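Sealing a dark marble countertop: how often, and with what?

Posted in Kitchens & Stone

mapleandrye
We just moved into a place with a black marble counter that has white veins all through it, and I am completely in love with it! I've never owned real stone before. The previous owners left half a bottle of sealer under the sink and no instructions, and the label has mostly rubbed off. How do I know if it needs sealing now? And is lemon juice as bad as people say? I bake a lot, so there is always something acidic or greasy sitting out. Any tips welcome, I want to do right by this thing.

3 replies

Darragh Heffernan
Congratulations, dark marble is gorgeous and you're going to have so much fun with it! Do the water test first. Put a spoonful of water on a spot you use a lot, leave it 15 minutes, then wipe. If the stone underneath has gone darker, it's drinking and wants sealer. If it looks the same, leave it alone for now and try again in December or so.

Toss the mystery bottle. Buy a penetrating sealer made for natural stone, wipe on a thin coat, wait as long as the label says, and buff off every bit that's left. I do 2 coats and keep the counter clear overnight. Buff more than you think you need to, especially on black, where leftover sealer dries to a haze that drives you nuts (ask me how I know).

And yes, lemon really is that bad. Sealer slows down stains but it won't stop acid. Acid eats the polish and leaves a dull mark, called an etch, and on a dark counter those show up pale. I keep a big tray on the counter and everything drippy lives on it: vinegar, oil, tomatoes, the works. Mine has a raised rim so spills stay put, and I love that I can just carry the whole mess to the sink. 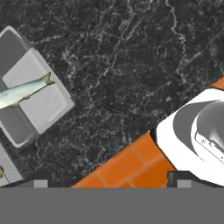 Dumisani Baloyi
Agree with the tray idea! For daily cleaning all you need is warm water, a drop of dish soap and a soft cloth, then dry it with a towel. Drying makes a huge difference on black stone, you'll see the shine come right up. Skip anything with vinegar or bleach in it. For light etches there are marble polishing powders, and they work nicely on a small spot if you're patient. Big dull areas I'd leave to a stone person. I paid 50 dollars to have one corner redone and it was worth every cent.

pepperjack_lou
we never sealed ours and its fine. rings everywhere but i like the rings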